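# Kutelex scheduler: posting to social accounts

Last updated 7/18/24. Covers brand and team accounts on the current release.

**Which networks can I schedule to?**

Sosia, Trivmont and Dawber. Sosia and Trivmont posts publish directly. Dawber does not accept direct publishing from outside tools, so Kutelex sends a reminder to the assigned phone and the post is finished by hand.

**How far ahead can a post be scheduled?**

60 days. Drafts without a date have no limit.

**Why did my post publish at the wrong hour?**

The queue uses the time zone of the workspace, not of the person who wrote the post. Check Settings > Workspace > Region. Changing the zone does not move posts already in the queue – these have to be opened and saved again.

**How many images can go in one post?**

Six on Sosia, one on Trivmont. Extra images are dropped at publish time, starting from the end of the list. Each image can carry its own caption, which appears under it in the preview pane:

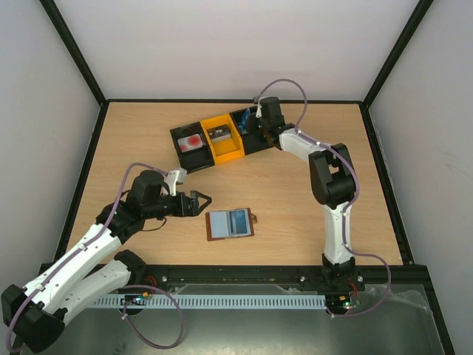
*Two arms on the front rail, wooden tabletop behind.*

Captions are limited to 22 words on Trivmont. Longer ones are cut without a warning. Sosia has no caption limit, but only the first line shows in the feed.

**Can two people edit the same draft?**

No. The draft locks when the first person opens it and unlocks after 37 minutes without a change. A workspace owner can unlock it sooner from the draft menu.

**What does "Token expired" mean?**

The network has ended the connection. Reconnect the account under Channels. Queued posts are kept, but any that came due while the account was disconnected move to Missed and must be rescheduled.

**Are reach figures available for Dawber?**

Not at present. Import from a Dawber export file is planned for August.

**Who do I contact about agency accounts?**

Beryl Tunstall, through the support form. Choose "Agency" as the topic and include the workspace ID.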